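Rosalinda Fajardo on 27 years of walking the mail

Rosalinda Fajardo started her mail route in Tullow when she was 33. She turned 60 in August and handed in her satchel the same month. We met at her kitchen table at 5 in the afternoon, an hour when she used to be soaking her feet.

"I'm still up before the alarm," she said. "I make coffee and then I have no place to take it."

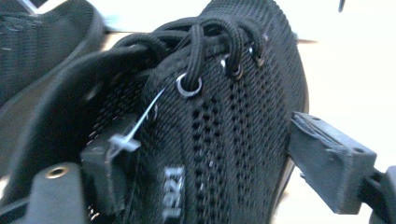
2 min read

Her route covered the hill streets above Sarmiento Avenue, roughly nine miles with the side steps counted. The first winter was the worst. She wore boots that were a size too small and lost both big toenails by spring.

"My supervisor told me to buy shoes in the evening, after my feet had swelled up," she said. "Best advice I got in that job, and it took him four months to give it."

She got to know people by what they received. Seed catalogs came in January, and college letters in spring. There was one man who got a postcard every week from a sister in the next town over. Fajardo says she never read them, then corrects herself. "I read a few. They were mostly about her tomatoes."

The mail changed along the way. Letters thinned out and parcels took over, and the satchel gave way to a cart on the flat blocks. She did not care for the cart. It pulled to the left and was no use on stairs.
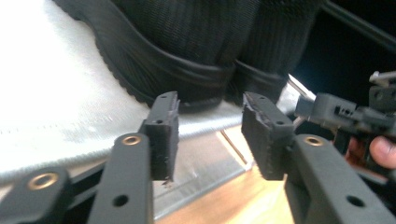 Black pads on dark gray arms.

Dogs were less trouble than people expect. She was bitten twice, both times by small ones. Ice was harder. She fell on the Remanness Street steps and broke a wrist, and was off work for six weeks - the only long break she took.

Asked what she misses, she thought about it for a while. "The middle of the morning," she said. "Half the bag gone, and the sun on the high side of the street."

She still walks most days, though never her old route. "If I go up there I look at the mailboxes," she said. "The one at the corner house needs a new hinge. I told them that years ago."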